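About us

Hello, and welcome to Prireren! I'm Mahsa Alipour, and I started this little towel business in Cirkesthorpe with one sewing machine, a borrowed trolley and far too much faith in my own hemming. We sell terry towels for kitchens and bathrooms, and we look after the linen for a few holiday lets as well (hello to everyone at Gridia, our very first customers, who are still putting up with us).

Most of what we do is folding. I used to think I knew how to fold a towel, and then Yuto Nakajima joined us one February and very politely refolded everything on my shelf. He likes a fold you can pick up with one hand without the whole thing flopping open, and I have to admit he was right. We do it all on a wooden top, smooth enough that the loops don't catch, and you get to know the grain quite well after your first 80 towels of the morning.
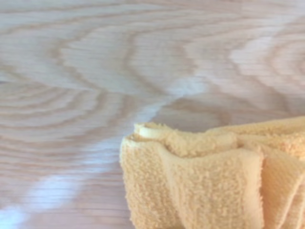 Yuto does the thirds and I do the halves, which sounds like a recipe for arguments, and now and then it is. If you order for your own home you can tell us which you'd like. Just pop a note in the box at checkout, and if you leave it blank you'll get whatever suits the person on shift.

We keep the range small. There are 8 colours at the moment, the warm ones sell best, and I'm forever being asked to bring back the dark green (I'm trying, I promise). Our cloth comes through Mahmoudi, a family wholesaler we've used from the start, and every batch gets washed and handled here before we'll put our name to it.

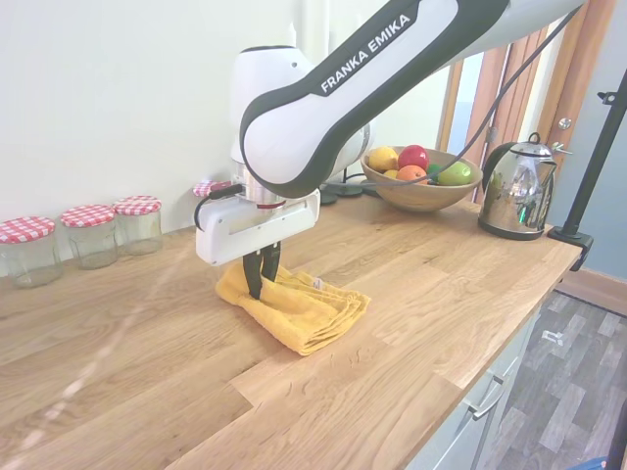 We're a bit soft about kitchens, really. A towel on the worktop gets grabbed and dropped and used for everything, so that's how we like to try them out. In a busy week we send out more than 300, and we still tie the parcels with string.

Come and see us if you're nearby! We're at 56 Mill Lane, the kettle's usually on, and there's a basket of seconds by the door at half price.

Mahsa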